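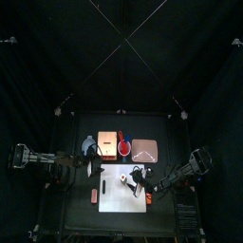 How do you all set up a small table for chopping without it turning into a muddle? I've finally cleared a proper spot for food prep in our flat in Kasbridge and I'm so pleased with it, but the table is tiny and I keep shuffling things about while I cook. At the moment I like the bottle and boxy things in a row along the back, with the white cutting board in front of them and the dark grey tabletop showing round it. It looks lovely — but is a back row sensible, or will I be forever reaching over the board? Also, any tips for stopping a board sliding on a smooth top? Mine is 340 mm wide, if that matters.
Posted by Nedberg

A back row is exactly what I do and I love it! Put the tall things at the ends and the low ones in the middle, then your arm has a clear way through. Keep anything you grab with messy hands on the side of the hand you use most. I leave a gap of 5 cm between the row and the board so I can get a cloth in there, and it makes wiping down so much quicker.

For the sliding, a damp tea towel folded once and laid flat under the board works a treat. Wring it out really well first or you'll have puddles. I've done it this way for 8 years in two different kitchens and still get a little thrill when the board stays put.
Posted by Reltedis

Damp cloth, yes. You can get rubber mesh for lining drawers too, cut it a bit smaller than the board. Mine goes in the wash at 40 — sorry, no, 30, check the packet.
Posted by Gashi

Oh, the mesh is a great idea, I've got half a roll under the sink! Swapping the tall things to the ends tonight. Thank you both!
Posted by Nedberg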